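Chapter 6
Sorting Small Things

Most advice on tidying begins with a promise. Follow the method, the reader is told, and the drawer will stay in order. This chapter makes no such promise, and you should be wary of any source that does. The Skorwood system, still taught in many home management courses, claims that every object in a house belongs to one of 21 groups. The Premeck handbook gets by with 3. Both can't be right, and it is possible that neither is.

In December the two systems were tried side by side in a Stindville evening class. Students were handed 242 household objects and allowed 40 minutes to sort them. The Skorwood tables spent much of that time arguing over labels. The Premeck tables finished early, but their largest group was "other," and a group called "other" is a pile with a name on it.

Before we look at either system more closely, consider the state things are in.

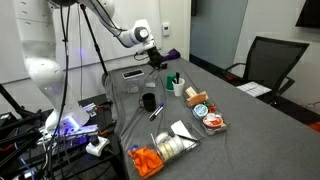
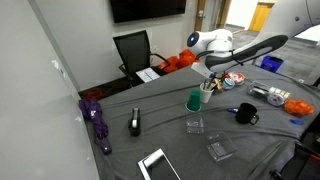 Sorting by use sounds like the sensible choice until you ask whose use is meant. A pen is for writing, a mug is for drinking, and up to that point there is little to argue about. But cups are also where people keep other things. One of the cups on the gray cloth holds dark pens or markers in the first picture, so does it go with the drinkware or with the desk supplies? Skorwood says drinkware. Premeck says to empty it first, then decide, and leaves you with a handful of pens and nowhere to put them. The black mug is easier, at least on paper.

Sorting by material has its defenders too, among them the authors of the Limsakul workbook. Their case is that anyone can tell cloth from plastic, so there will be fewer disputes. Perhaps. It also puts a raincoat in with the food tubs, and I have yet to meet a household that looks for its raincoat there.

Size is the third common rule, and the one most people follow without being taught. Big things go on the bottom, small things go wherever they fit. It fills a box well. Whether you can find the tape again a month later is a separate question, and the workbooks tend to skip it.

Key terms for this chapter: category, container, holding pile, sorting rule.

6.1 What counts as a category?

A category is useful only if two people, working apart, would put the same object into it. Test this before you buy a single bin. Write down your groups, hand the list to someone who lives with you, and ask where the scissors go.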